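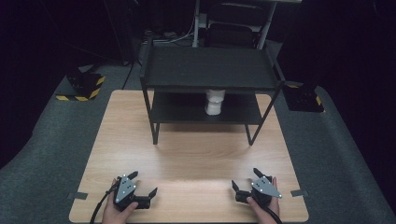 **Branditley library talk, 20 mins**

- thanks Custódio for the intro (Bragança, say it properly!!)
- read opening of *Hernness*, stop at the airlock
- why a smuggler heroine. grew up on paperbacks, wanted the romance AND the dogfights
- first draft nearly 3,000 words of moon history before anybody kissed. cut to 300
- Skukisgate = book two. Nogueira comes back, dont say how
- heat level question will come up. its warm, not scorching. my favourite colour of cover is still purple
- skip teh map story if running late
- questions, then signing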